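Sutovcombe Household Packs
Progress report to the Kamel Fund, October
Prepared by Natalia Huerta, program lead

Where we are

The plan you approved calls for 400 household packs, each one going to a family moving into a first apartment with nothing under the sink. We are behind it. The packing list is settled and the shelving is up, but the stock records are still not good enough to promise a delivery schedule, and I would sooner say so now than send another cheerful page in the spring.

The list stands at 34 products. That is longer than I wanted. Uriel Gallegos, who does the buying, argued for most of the additions, and some of them are hard to quarrel with (dish soap, light bulbs). Others I still doubt. A family can buy its own drawer liners, and every extra product is one more thing to receive, label, shelve and run out of at the wrong moment.
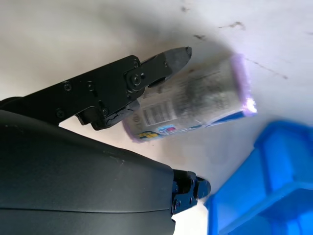 Receiving is where the time goes. The original proposal assumed that a delivery could be scanned straight into the Gimavine stock sheet and put away the same morning. In practice we stop whenever a product comes in with a different code from the last batch, and suppliers change their packaging more often than their catalogs suggest. Film-wrapped goods are the slowest. The print curves over whatever is inside and the plastic shines under the ceiling lights, so people end up typing the number by hand, and typed numbers are wrong often enough that I no longer trust a sheet I haven't spot-checked.

Gimavine's support desk tells us the next release will read damaged and curved codes. We were told the same about the last release. I have not built it into the schedule.

Boxed goods

Small cartons behave better. They have flat sides, they stack, and the code is usually easy to find. The open question is how to shelve them. Uriel wants them on end to fit more per shelf. I want them flat, because a narrow carton on its end falls over when someone reaches past it. We tried both for a week each and disagree about what we learned. For now the lower shelves are upright and the upper ones flat - a compromise that pleases neither of us and will need a decision before the main order.
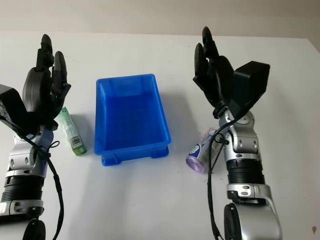

Small white and green carton stood on its narrow end.

The supplier, Skivutar, has offered a larger carton at a better unit price. On paper it saves money. It also doesn't fit the pack we have already paid for, and the quote leaves out the cost of a bigger one. I have asked for the full figure and will not recommend the switch without it.

Rolled goods and labels

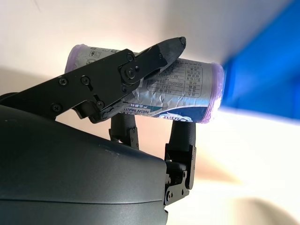
Rolls have caused more trouble than their price justifies. Foil and parchment come in boxes and give us little to worry about, but anything sold as a bare roll depends on whatever is wrapped around it. The purple garbage bags are the obvious case, with a paper label that crinkles in handling. Once a label like that slides or tears, the size and count go with it, and the roll is a guess. Uriel proposes a rubber band over each one. I think that adds a job without fixing the label, and would rather buy boxed bags if the price difference is small.

Money

Spending is under budget. Please don't read that as thrift. It reflects orders we have not placed, and most of it will be gone once the main order goes in.

What we need from you

2 decisions. First, permission to cut the product list, which the grant terms say we can't do alone. Second, agreement to move the first handout to a Saturday, when families can collect in person. Uriel expects strong attendance. I'd wait and see who comes before planning a second one.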